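Zuston opens shared kitchen to evening cooks in February

Residents of the Zuston building will have a kitchen to cook and eat in together from February, when the second-floor room opens for evening meals after a full refit. Sign-up is open now, and each session has room for up to 835 square feet of cooks, tables and very good smells!

The project was led by Shobha Raju of Amus, the housing group that runs the building. She spent the winter asking tenants what they wanted, and the answer came back loud and clear — more counter, a proper sink, and enough plates that people could stop carrying their own down the stairs.

"We didn't buy a matching set," said Raju. "People gave us what they had, and I love it. You get a blue plate one night and a leafy one the next, and everybody already has a favorite."

The counter is black granite with small white and silver specks, and the stainless steel sink is set right into it, so dishes and cutlery can be gathered beside the basin at the end of a meal.

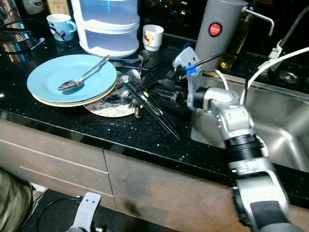
How the evenings work

Doors open at 5 p.m. Two households share the cooking each night, and four more can book a seat at the table. Everyone who eats helps with the dishes, and the kitchen is handed back clean by 10 p.m. Forks, spoons, plates and mugs are all there to use. Bring your own containers if you plan to take leftovers home.

Kamol Sriwong, a tenant on the fifth floor, will cook at the opening dinner and is planning noodle soup with plenty of greens. "I've been cooking for one for a long time," he said. "I can't wait to use the big pot again."

Donations of serving bowls and large pans are still very welcome — please leave them at the Amus desk in the lobby, where the sign-up sheet is also kept.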